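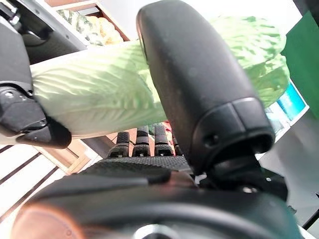 Buy the whole head. That is my entire position on leafy greens, and I will defend it to anybody at the Friday market in Utberg, where the bagged stuff has been creeping across the tables since October.

I love a whole napa cabbage! It's heavy for its price, it sits in the crisper for ages without sulking, and it is really two vegetables (the thick pale ribs and the ruffled tops), which means dinner and then a completely different dinner. I slice the ribs thin and fry them hard with garlic for 2 minutes, no more. The tops go into soup right at the end, or raw under something hot, and they soften just enough. Romaine is nearly as good this way, and people who have never seared a romaine heart should go and do it tonight.

My friend Bonifacio Olmedo disagrees. He says a household of one can't get through a whole head, and he buys 100 grams of chopped leaves at a time. Fine, but half of his goes slimy by the weekend! Mine lasts, because I pull the leaves from the outside and leave the core alone. I wrap the rest in a dish towel. When it starts looking tired I salt it and pack it in a jar with ginger and chili, and then I have pickles for eggs, rice, cold noodles, a cheese sandwich.

So please, Utberg stallholders, keep the big heads coming, outer leaves and all. I'll take 2 this week.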